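Introductory Robotics Workshop
Handout 6: Teaching a gripper by hand, the tray and bag task
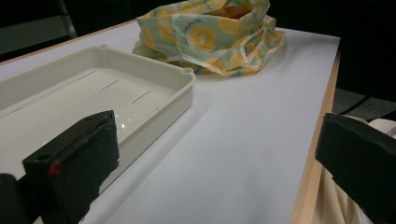
Purpose of the session

In this session each group records a set of hand-guided demonstrations of a simple table task. The recordings will be used in the second half of the course, when groups train and test a controller of their own. Students should read this handout before arriving and bring a printed copy to the bench.

The Umo hand tool is used throughout. Groups who completed the March exercise on fixed-arm grasping will find the finger spacing familiar, but the camera now moves with the hand, and this changes how an approach must be planned.

The task

The operator begins with the gripper held over the near side of the table and the fingers open. The bag is to be grasped by a fold of its side, lifted clear of the table, and set down inside the white tray. The demonstration ends when the fingers have opened and the tool has been drawn back to its starting height.

The bag is soft and will not hold one shape between attempts. Students are not to smooth it out or fold it neatly before a recording. Variation in the way the bag lies is wanted, and a set in which it always looks alike will be returned for repeating.

Recording procedure

1. Enter the group number and the operator's initials in Korka, the logging program, before the first recording.
2. Hold the tool still for a moment at the start.
3. Approach at an even pace. Both fingers should stay in the camera's view.
4. Close the fingers fully on the fabric or plastic before lifting.
5. Stop the recording only after the tool is back at its starting height.
6. Move the bag to a new position and repeat.

Each group submits 60 accepted demonstrations. No single recording may run longer than 8 seconds. Operators change places after every ten recordings, and every member of the group must take a turn.

Rejected recordings

A recording is rejected if the bag is dropped, if the tray is pushed off the table, or if a hand other than the operator's enters the view. Rejected recordings are to be labelled as such and kept. They are not to be deleted, as they will be examined in the session on failure cases. Sleeves should be rolled or pinned so that loose clothing does not catch on the fingers.

Submission

Files are uploaded to the Sanach folder for the group's section, together with a one-page note stating who operated the tool, how the bag was repositioned, and any fault observed in the equipment. The upload limit is 900 megabytes per group. The closing date is 13 May 2023.

Reading

Petrauskas course notes, chapter 6, on grasping soft objects. The exercises at the end of the chapter are optional.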